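grullent-recipes
README

Hello! You've found Grullent, my text archive of handwritten family and village recipes, all typed up by hand and kept in ordinary files so that they'll still open when I'm old. I started it with one biscuit tin of cards from my grandmother's kitchen in Pladholm and it has rather got away from me since.

What you get

There are 1,000 recipes in the main folder, one file each, plus an index you can open in any spreadsheet program. Most are baking, with a fair bit of jam, and a surprising number of things to do with a marrow. The cards came out of 37 households and I've typed the lot, apart from the fish section, which is Ivone Portela's work from start to finish (thank you, Ivone, I still can't face the eel one).

Each file has the same fields, in the same order:

title – as written on the card, spelling and all
household – a short code, never a surname
quantities – exactly as written, so expect "butter the size of an egg"
quantities_modern – my best guess in grams and millilitres
method – typed out word for word
notes – anything scribbled in the margin, including arguments
tested – yes or no

If a field is blank, the card was blank. I haven't filled in missing oven temperatures, however tempting it was, and "a good hot oven" stays as it is.

About those modern quantities

Please treat this column with some suspicion! A teacup in one house was not a teacup in the next. I measured 22 old cups that people lent me and took a middle value, then used that everywhere, which works nicely for scones and badly for anything with gelatine in it. Spoons are worse. If the household code starts with D, the cards came from the Dultard farms, where a "spoon" seems to mean the big serving one, and I've converted those separately.

I've cooked a decent slice of the collection myself and marked those as tested. Tested only means I made it once and it was edible. It doesn't mean I liked it.

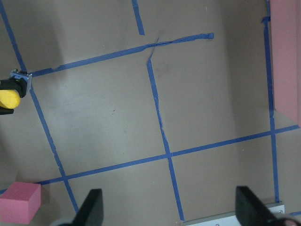
Natanael Lins wrote to say that the teacup business is still wrong for the jam recipes, as his aunt's cards plainly mean a breakfast cup and he has had two batches of quince come out like rubber. He'd like the original wording shown first in the index so people don't rely on my grams without looking.

Fair point, and I've done it. The index now shows quantities before quantities_modern, and every jam file has a line in the notes field saying which cup I assumed. I've left the old numbers where they were so that anybody who has already built something on top of them doesn't get a nasty shock. If your quince sets like a tyre, blame the cup and use less sugar next time.

How the typing was done

Slowly, and mostly in the evenings. I read each card aloud to myself, typed it, then went back the next morning and read the file against the card. Mwanahawa Biwott did a second read of everything in the pudding folder and caught a "tbsp" that should have been "tsp" of cloves, so we've all been spared that. The other folders have only had my eyes on them. If you spot something odd, it may be my typing or it may be somebody's great-uncle; send me the file name and I'll get the card out and look.

Crossed-out words are kept in square brackets. Where I couldn't read a word I've put three question marks – there's one household with truly dreadful handwriting and you'll know it when you get there.

What you can do with it

Cook from it, print it, teach with it, count how many people put nutmeg in things. All fine. Please don't try to work out which family is behind which code, and don't sell it as a book without asking, as several of the households only said yes on that understanding. A mention of Grullent somewhere is nice but I won't chase you for it.

Things still to do

The 5 Kim notebooks aren't in yet. They're bound, and I don't want to press them flat, so I'm typing them propped up on a cushion. Heloísa Andrade has offered to translate the Portuguese cards properly; until then they're in the original only, in their own folder. I'm hoping to get the next version up in October, after the plums.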